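Skip to content
Lists | Archive | Threads | Search | Log in

Bench Automation list: message archive

Re: Anyone using the Tradport tabletop pushing kit?
Posted in March by the list member at Eden 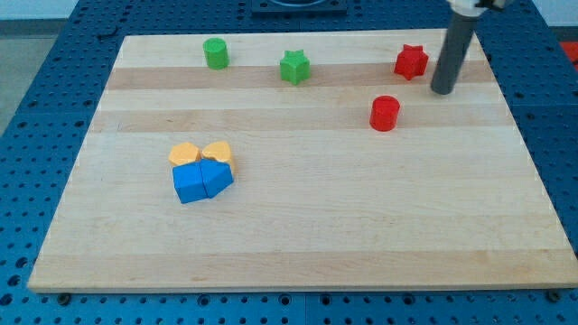

Hi all,

I've had the Tradport kit on the bench for long enough now that I can answer the question properly, so I'm quoting the original below and replying in pieces. Short answer: yes, I like it a lot, and I'd buy it again. Longer answer follows, with the grumbles left in.

> We are a small teaching lab at Custetham and we're looking at the
> Tradport block kit for our arm. The catalog page is thin. Does anybody
> on the list own one? I'd like to know:
>
> - is the board flat enough to push things around on
> - do the block shapes matter or are they decoration
> - how much of a pain is it to bolt down
> - does the software do what they say
>
> We have a perforated metal table already and an arm that belongs to the
> department, so we only need the parts that go on top. Money is tight
> and I get to do this once.

Taking those in order.

> is the board flat enough to push things around on

Yes! This was my biggest worry and it went away in the first hour. It's a glued-up hardwood board, the kind of thing you'd be happy to have in a kitchen, and the finish is smooth enough that the blocks slide without chattering. I laid a steel rule across ours in both directions and couldn't see daylight under it. We had been pushing blocks straight on the perforated metal before that, and small parts catch on the holes all day long. If you take one thing away from this email, put wood on top of that table, whether you buy it from Tradport or saw it yourself.

One small grumble. The stripes in the wood can fool a camera if you're finding blocks by edges. We went to color instead and the trouble stopped. The blocks are nice strong colors against pale wood, so color works very well unless you have a sunny window right beside the table.

> do the block shapes matter or are they decoration

They matter more than I expected. The ones we use are small plastic blocks in red, green, blue and yellow, and the shapes run from plain cylinders to stars, with a heart and a pentagon in there too. A cylinder pushed with the tip of a tube wants to roll off to one side of the push. A star catches on its points and turns. The blue cube is the polite one and goes where you send it until you hit it off center. The heart is a little monster. I love the heart. I've had students sit with it for a whole afternoon trying to get it to travel in a straight line, and they learn more about contact from that than from anything I've ever put on a slide.

The best exercise we've found is grouping. Start with the blocks scattered and ask for the yellows and blues pushed up tight against each other, with the reds and greens left alone. It sounds easy. The last block always knocks the others apart if you come in too fast, and you end up thinking hard about which side to approach from. Our rule for beginners is to stop short, back off, look again, and push again. The arm only has a plain round tube to work with, no fingers, so every plan has to be a pushing plan.

> how much of a pain is it to bolt down

Not much. You need a hex key and a little patience getting the bolts to line up with the hole pattern. The bolts go into the table close to the front edge of the board, near the corners. Tighten them by hand first, square the board by eye, then finish with the key. I did ours in 16 minutes by myself, including the time spent looking for the key. Check the bolts again after a day of use. One of ours had backed out a little and the board had shifted just enough to throw off the calibration, and I blamed the software for a good while before I thought to look.

Also, if your table is made of plates with seams, try not to let a seam land where you want your calibration points. Ours aren't perfectly level with each other.

> does the software do what they say

Mostly. We're on version 2, and calibration is a guided routine where you touch the tip to 3 points on the board and it works out the rest. I've come to really enjoy doing it, which says something about me. The push planner is good with the cylinders and cubes and only fair with the stars. Logging is excellent: every push gets saved with where the tip started and stopped, and you can play it back later.

What I don't like is the height setting. It's buried two menus down, and the default is too low for my taste. Raise it before your first run. You want the tip to hover just above the wood and clear it everywhere, and a board this size will have a high corner somewhere. I ran a light scratch across a spare board finding that out.

For comparison, we borrowed the Ruawai set for a month before we bought this one. The Ruawai blocks are bigger and heavier and the planner is slicker, but the board comes in 2 halves and blocks hang up on the join. For pushing work I'd take the Tradport every time. If you mostly want to pick things up, go the other way.

On money: ask Tradport for the parts without the mounting column. You said you already have an arm, and they'll sell you the board and blocks alone if you write to them, even though the catalog doesn't list it that way. Get a second bag of blocks while you're at it. They're small and they wander off.

Happy to send our calibration notes and the grouping exercise to anyone who wants them. Write to me off list, mornings are best.

Reader comments

Thank you, this is just what I needed. Going to ask about board and blocks only. Does the tip unscrew for cleaning?

Reply: Ours does, a quarter turn and it's off. Wipe it when it starts leaving marks on the wood.

Seconding the color tip. We fought with the edges for weeks. A cheap lamp with a diffuser helped too.

I'd take the grouping exercise please! Our bunch would enjoy the heart.

Previous in thread | Next in thread | Back to index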